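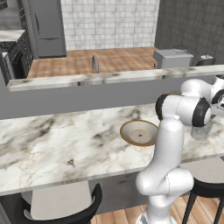
Session 9: Why Breakfast Tastes the Way It Does

Food and the Senses, evening course
Handout prepared by Debora Greco

Welcome back! Last time we stayed with the tongue and its five basic tastes, and a few of you left a little disappointed that so much of what we call flavor had gone missing. Tonight we get it back. Nearly everything you love about a peach or a cup of coffee reaches you through the nose, and once you notice it you will never eat toast the same way again.

Before we start: the reading is chapter 13 in the Zelenák book (Hedvika Zelenák, The Morning Table). If you have the older printing, the chapter on smell begins on page 386. Please read it before the tasting, even if you only get through the part on retronasal smell.

Two ways of smelling

When you sniff a flower, air goes in through the front of the nose. Scientists call this orthonasal smell. When you chew and breathe out, air carries scent from the back of the mouth up into the nose from behind, and that is retronasal smell. Same nose, same receptors, and yet the brain treats the two very differently! The first feels like something out in the world. The second feels like something in your mouth, so we call it taste.

Try it with a jelly bean. Pinch your nose shut, chew, and you get sweet, maybe a bit of sour, and that's all. Let go of your nose and the cherry (or the lime, or the licorice) comes rushing in. I have done this with every group I have taught and I still love the faces.

A few things follow from this:

A cold makes food dull even though the tongue is working fine.
Cold food smells less than warm food - fewer scent molecules get into the air.
Chewing slowly with the mouth closed gives you more flavor for the same bite.

Heat and browning

Bread and toast are made of the same stuff, more or less, but they smell like different foods. Browning is the reason. When sugars and proteins get hot enough, they react and make hundreds of new compounds, many of them nutty, roasted or a little like caramel. This is the Maillard reaction, and you will meet it again when we get to coffee and roasted nuts.

Water holds it back. A wet surface stays near the boiling point until the water is gone, and browning is very slow down there. So pat your potatoes dry! Leonardo Donati, who taught this session before me, used to put two trays of the same potatoes in the oven, one dried with a towel and one straight from the rinse, and let people eat their way to the answer. We will do it his way. 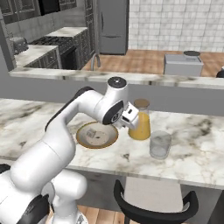

FRUIT AND JUICE

Fruit is a lesson in balance. Sugar alone is flat, acid alone is harsh, and together they make something bright. Growers often talk about the ratio between the two, and it shifts as fruit ripens: sugar goes up, acid usually goes down. An orange picked early can have plenty of sugar and still seem sour, simply from all the acid alongside it.

Most of the smell of an orange sits in the oil of the peel. Bend a strip of peel near a candle flame and you'll see the oil spark (do this at a clean table, please, with your sleeves rolled up). A little of that oil gets into juice when the fruit is squeezed, and it does a lot for the flavor. Too much and the juice turns bitter and a bit soapy.

Juice also changes as it stands. Oxygen works on the aroma, the fresh top notes fade first, and what stays behind is rounder and more cooked. A full container with the lid on slows this down, and so does the cold.

For the tasting

We will compare a fresh juice with the same juice kept overnight, and then both of them with a pinch of salt. Salt dampens bitterness, and with less bitterness in the way the sweetness steps forward. Wonderful little trick - it works on grapefruit too.

Each table needs:
200 ml of each juice
plain crackers and water
one jelly bean per person
a pencil and the tasting sheet

Write down your first word before you talk to your neighbors. People agree very quickly once someone says "grassy" out loud, and I would like to hear the odd words as well.

To think over at home

Pick one food you disliked as a child and now enjoy. Was it bitter, or was it the smell, or the texture? Erlinda Cabrera will lead the next session on bitterness, and she would love to start from your notes. Coffee drinkers, bring your opinions!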